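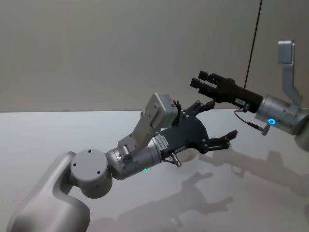
Fokholm Work Tabletop, White

Manufacturer: Vaston
Range: Fokholm
Category: Work surfaces, tops without legs
Color: Plain white
Length: 1,270 mm
Weight: 17 kg
Warranty: 3 years

Print this page | E-mail this page

General

Fokholm is a flat tabletop for benches, packing stations, sorting desks and general indoor work. It is supplied as a top only. Legs, trestles and frames are ordered separately. The top side is plain white, with no printed pattern, grid or edge marking. Customers who need a measuring scale on the surface should order the Goromitz adhesive rule and apply it after assembly.

The top is sold in one length. Other lengths are not cut to order. Shortening the top on site removes the edge seal on the cut side and ends the warranty for the whole piece.

Construction

The core is a dense board with a balancing layer on the underside. The layer limits bowing when the top is stored or used in a room with changing humidity. All edges are sealed at the factory. The underside carries 17 threaded inserts, set in a fixed layout that matches the Goromitz frame and the older Văduva trestle set. Inserts that are not used can stay open. Do not drill additional holes through the top side.

The layout of the inserts changed in September. Tops made before the change fit the Văduva trestles only. The version is printed on the sticker on the underside, next to the batch number. Please have both at hand when you order a frame for a top you already own. 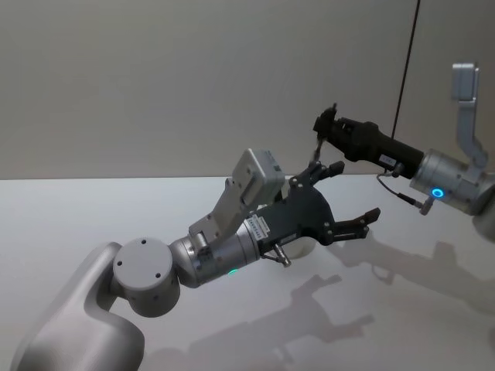 Fokholm top in white, in a room with a pale beige wall.

Color and lighting

White was chosen for work in which small parts, pens, labels and paper items have to be found quickly. Dark items show up clearly against it. White items on a white top depend on their shadow, and the lighting should be set up accordingly. A single lamp from one side gives a stronger shadow than a ceiling panel directly overhead. For stations that handle mainly white goods, consider a colored mat over part of the top.

Wall color also affects the result. A strongly colored wall behind the bench will tint the surface, which matters for color checks and for product photos. Light neutral paint causes the least trouble. The white of the top is matched within a batch. Between batches a slight difference is possible, so tops that are going to stand side by side should be ordered together.

Placing items on the surface

The top has no raised rim. Round items can roll off and should be kept in a tray or an upright holder. For pens and markers, a cup is sufficient. Light cups tip easily when a long pen is put into them. Use a heavier holder where the bench is bumped often, or keep the cup well in from the edge.

Permanent marker should be wiped off as soon as possible. Keep markers capped when they are not being used. Ink that has been left overnight may leave a gray trace that normal cleaning does not remove. See the cleaning section below.
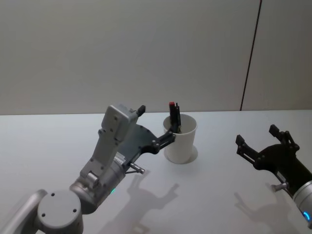

Paper cup with a black marker, red cap up, on the Fokholm top.

Assembly

1. Lay the top face down on a clean blanket or on the flattened carton.
2. Set the frame on the underside and line up its holes with the inserts.
3. Start all screws by hand before tightening any of them.
4. Tighten from the middle outward. Do not use an impact driver.
5. Turn the table over with two people, lifting by the frame.
6. Adjust the feet until the top is level in both directions.

Screws are included with the frame and are not included with the top. Longer screws than those supplied will press through to the top side and leave a visible bump. Damage of this kind is not covered.

Cleaning

Wipe with a damp cloth and a little dish soap, then dry. For ink and adhesive residue, use rubbing alcohol on a soft cloth and test it first in a corner. Do not use scouring powder, steel wool or acetone. Standing water along the edges should be wiped off the same day.

Hot items need a pad. Soldering irons and glue guns need a stand with its own base plate.

Delivery

The top is shipped flat in a carton with corner guards. Check the corners before signing for the delivery and note any dents on the driver's form. Claims for transport damage without such a note take longer to settle. Store the carton flat. Leaning it against a wall for several weeks can put a permanent bend in the board.

Returns are accepted for unassembled tops in the original carton. Tops that have been screwed to a frame cannot be returned, except under warranty.

Related items

Goromitz frame, fixed height, for Fokholm tops of the current version
Goromitz adhesive rule
Văduva trestle set, while stock lasts
Edge repair stick, white

Technical questions

Questions on load, frames and insert layout: Silviu Cârstea, product support. Questions on batch color and bulk orders: Yasuo Murakami, sales. Please give the batch number for any top already delivered. Load figures depend on the frame and are listed on the frame pages.

This site uses cookies to remember your cart and language setting. By continuing to browse you accept their use. Accept | Settings

Contact | Terms of sale | Privacy | © Vaston. All rights reserved. | Back to top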